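The Woltholm open house fell on Mon 28 February, and Constanza Yáñez walked us up to the bedroom in person, chatting the whole way – she had a story for every stair, bless her.

I could have stayed in there all afternoon. I do love a room where the bed does the talking!
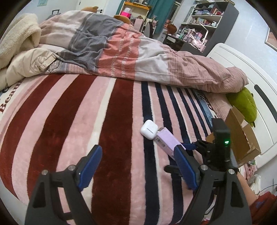 The striped fleece blanket, with a white earbuds case and a little pink box on top.

Pink, deep maroon and navy, all in big sweeping curves – I've wanted one like it ever since. Coffee afterward was in the kitchen, and Endang Tarigan had saved us the last of the almond cake.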